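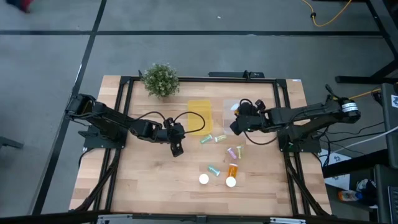
*Pillenfläschchen, zwei weiße Deckel und ein gelber Behälter auf hellem Holz*

# Zasham: Ablehnungsschreiben aus der Reisekrankenversicherung

Stand: Freitag, 1. Dezember

Zasham enthält 276 anonymisierte Schreiben, mit denen Reisekrankenversicherer eine Erstattung ganz oder teilweise abgelehnt haben. Die Texte sind deutschsprachig. Wer daraus eine Ablehnungsquote berechnen will, kann hier aufhören zu lesen: Bewilligungen sind nicht enthalten, und eingereicht haben vor allem Leute, die sich geärgert haben.

## Inhalt

| Feld | Bedeutung |
|---|---|
| `id` | laufende Nummer, ohne Bezug zur Schadennummer |
| `text` | Volltext nach Anonymisierung |
| `grund` | Ablehnungsgrund, fünf Klassen |
| `betrag_stufe` | strittiger Betrag, grob gestuft |
| `widerspruch` | ja / nein / unbekannt |

Die fünf Klassen heißen `vorerkrankung`, `frist`, `nachweis`, `nicht_notwendig` und `sonstiges`. Die erste ist mit Abstand die unzuverlässigste. Viele Schreiben verweisen auf eine »bereits bei Reiseantritt bestehende Behandlungsbedürftigkeit«, ohne zu sagen, woraus sich die ergeben soll. Ein Dauermedikament in der Anamnese reicht offenbar manchmal schon. Wir haben die Begründung so übernommen, wie sie dasteht. Ob sie einer Prüfung standhielte, wissen wir nicht.

## Herkunft

Der größere Teil kam über das Reiseforum Funbridge, der Rest aus dem Archiv der Beratungsstelle Katsaros. Die Sammlung wurde im Mai geschlossen. Katsaros hat vorsortiert — nach welchen Kriterien, ist uns trotz Nachfrage nicht klar geworden. Auffällig ist, dass von dort fast keine Schreiben der Klasse `frist` stammen.

Die Scans liefen durch Histutby. Das Werkzeug wirbt mit hoher Genauigkeit bei Geschäftspost, bei Faxkopien haben wir davon wenig bemerkt. Rund 60 Texte mussten von Hand nachgebessert werden, und dass wir dabei alle Fehler gefunden haben, behaupten wir lieber nicht. Besonders Medikamentennamen und Dosierungen sollte man nicht ungeprüft auswerten.
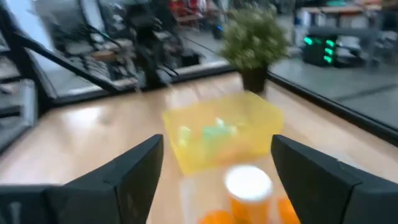
## Annotation

Jedes Schreiben wurde von zwei Personen unabhängig gelesen. Bei Abweichungen wurde diskutiert, bis eine nachgab. Das nennt sich in der Literatur gern Konsens. Die ursprünglichen Einzelurteile liegen in `roh/labels.csv`, und wir empfehlen, diese Datei zu verwenden und nicht die bereinigte Spalte.

## Bekannte Mängel

- Anhänge fehlen durchgehend, auch dort, wo der Text auf ein Gutachten verweist.
- `widerspruch` beruht auf Selbstauskunft. Wie die Sache ausging, ist nicht erfasst.
- Bei Teilablehnungen steht nur der strittige Rest in `betrag_stufe`.
- Textbausteine wiederholen sich stark. Eine zufällige Aufteilung in Trainings- und Testdaten liefert hübsche Werte, die nichts bedeuten. Bitte nach Absendergruppe trennen (`roh/gruppen.csv`).

## Nutzung

Gedacht ist Zasham für Untersuchungen zur Sprache von Ablehnungen. Für die Vorhersage von Erfolgsaussichten taugt der Datensatz nicht, auch wenn wir schon zwei Anfragen dazu hatten. Rechtsberatung ersetzt er ebenso wenig.

Weitergabe nur mit dieser Datei. Wer in einem Text noch einen Klarnamen findet, legt bitte ein Ticket mit der `id` an und schreibt den Namen nicht hinein.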